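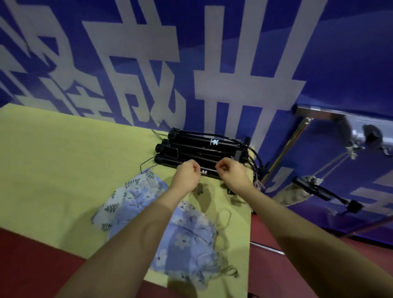

Does a later school start help pupils sleep?
Yvonne Rudd, project report

The Huvell survey says yes. I am less sure. It asked 300 pupils to guess their own bedtimes, and people guess badly. My own sleep diaries, kept by five classmates through March, showed no clear change. Two of them simply went to bed later. Five is a tiny group, so I claim very little, but I would want proper records before any school moved its first bell.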